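Gredcombe Parents Board > Primary > Felt tips drying out

cremilda_f
15 December 2018
Third pack since April. Lids on every night, I check, and still the yellow goes scratchy. Anyone got a brand that lasts? Not paying 14 quid for the posh ones again

walczak_s
Store them flat. Tips up and the ink runs away from the nib, tips down and they blob. Flat is fine.

cremilda_f
Mine live in a mug so maybe thats it. Will try.

KatiaH
Disagree with Slawomir, tips down always. Did it for years at the after school club and ours went on till summer. Flat is ok for double ended ones, not the ordinary sort.

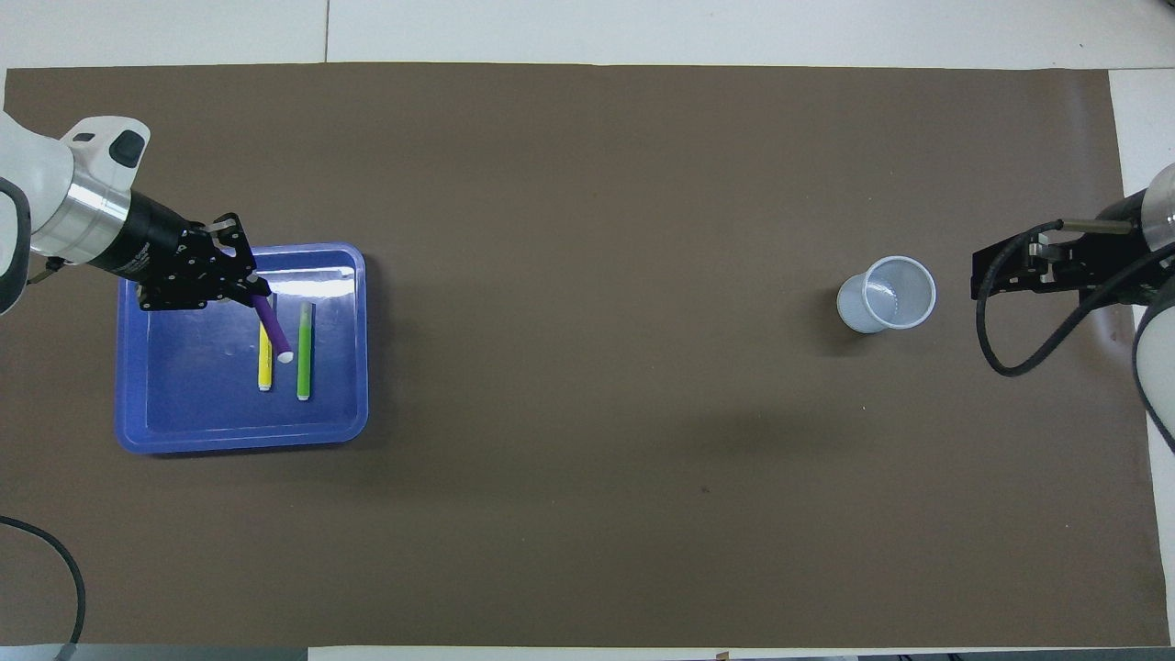
Also dont buy the big tubs. Half the colours never get used and the brown is always missing by week two. Small packs, replace what runs out.

wagner.c
Big tub works out cheaper though?? We got ours off the market by the Argate shop, no complaints

KatiaH
Cheaper if they use them all. Mine only want green.

walczak_s
Blobs, Katia. All over the carpet. Flat.

ziad_ch
Dip the nib in warm water for a few seconds then lid on overnight. Washable ones only, wont do anything for permanent. Got another month out of a pink that way

cremilda_f
Ooh ok, trying the yellow tonight. Does it go pale?

ziad_ch
Bit pale at first yes. Scribble on kitchen roll before you let them near paper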